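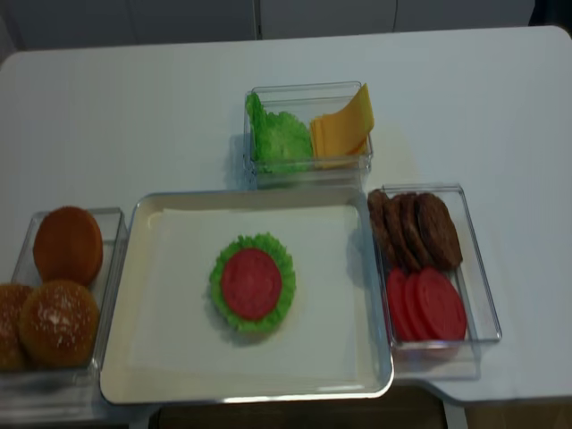 The Clitach Burger Set is a packaged assembly task for two-finger robot arms, sold by Bretach for teaching labs and for anyone who trains or tests pick-and-place policies. It includes play food, clear containers, a rimmed tray and paper liners. The arm takes pieces from the containers and stacks them in the tray. A stack doesn't have to start with bread. Putting a tomato slice straight onto a lettuce leaf, with a sheet of paper under both, is a valid short task and a good one to start with. The questions we get most often are answered here.

Does the set come with a robot?

No. You supply the arm, the gripper, the cameras and the table. We sell a mounting plate for the Skamomach arm separately.

Do the containers have to go in fixed spots?

The printed layout card gives a starting position for each one. Most labs use the card for their first recordings and then begin shifting the containers a little between runs.

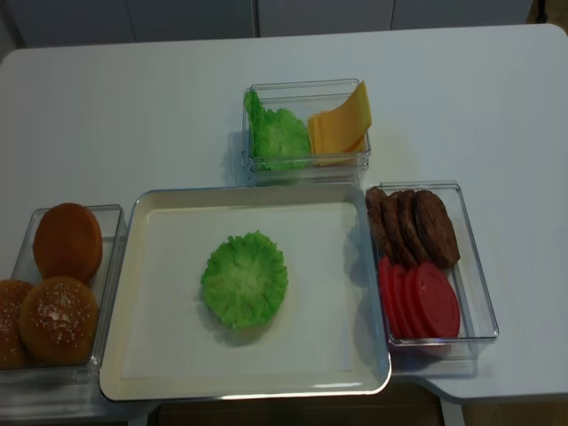
If you do shift them, write down the change. A policy trained on one layout will often miss when a container has moved, and without notes it is hard to tell that from a grasping problem.

Which pieces are the hardest to pick up?

Tomato and cheese. Both are thin, and the slices lean on each other in the container, so the fingers have to get on either side of one slice without pulling out the next. Patties are thicker and easier. For slices we suggest coming in from above with the fingers lined up to the flat faces, and closing slowly.

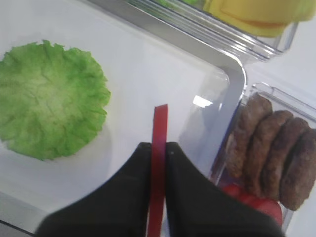
Once a slice is held on edge, it still has to be laid flat. Bring it low over the stack and tilt the wrist before opening. Dropping it from higher up is faster, but it lands off center more often.

Is there sample data?

Yes. The download has 1,876 recorded episodes made at our Murthy test room, with wrist and fixed camera views. You can use them for teaching and research at no extra charge.

How many episodes should I record myself?

We suggest 200 for a single-item task such as placing one leaf. A full burger takes more, and we don't have a firm number for it.

Do I have to use the paper liners?

No, but they cut down on glare from the tray. Each set includes 6.

Can the buns be picked up with straight fingers?

Yes, if the fingers open wide enough to go around the dome. Check your gripper's maximum opening against the size sheet before you order.

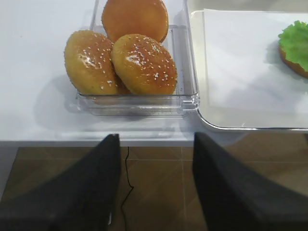 One customer wrote to us that the tops kept slipping out of bare fingers, and that thin rubber pads fixed it for everything except the cheese, which then stuck. We now list pads as an optional extra and advise testing them on the slices first.

Can I buy replacement pieces?

Every piece is sold singly. Lettuce is the one that wears out first, usually at the ruffled edge. Orders placed before noon ship the same day.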